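Andley Home Storage customer help
Ticket: Pull-out pantry shelf sags and rubs on the one below
Opened by: Naheed Paracha, Demville
Status: Waiting on customer

Naheed wrote:
Hello again, and thank you for being so patient with me on the phone. We put in the Afridi pull-out shelves in August, four of them in the tall cupboard next to the fridge, and I love them to bits (I can finally reach the flour!). The second one up has started to droop at the front left corner. When I push it in, it scrapes the top of the jar on the shelf underneath. I took everything out and it still hangs low, so I don't think it's only the weight of my canned tomatoes, though there were a lot of them.

Shagufta Durrani, support, replied:
Hi Naheed, so glad the flour is back within reach! Could you pull the shelf all the way out and look at the left runner, where it meets the cabinet wall? There should be 2 screws at the front and 2 at the back. Please try each one with a hand screwdriver, since a power driver can strip the hole.

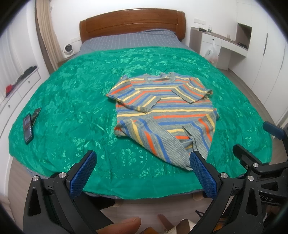
Does the cupboard have to be emptied before the runner comes off?
Only the shelf you're working on and the one directly below it, so you have room for your hand and the screwdriver. Everything else can stay put.

Naheed wrote:
Well, the front top screw just spins and spins. My neighbor Rizwan Bajwa had a look too and says the hole has gone wide. The other three are snug. He offered to fill it with matchsticks and glue, but I said I'd ask you first.

Shagufta replied:
Rizwan's idea is an old one and a decent one, but on this cabinet I'd move the runner up to the spare holes, which are 8 mm higher. You'll need to move the right runner to match or the shelf will sit crooked. I've asked Amna Khattak in our Vemomberg parts room to mail you a bag of the longer screws, no charge. Please keep the heavy cans on the bottom shelf until they come, and write back here once it's all in and sliding.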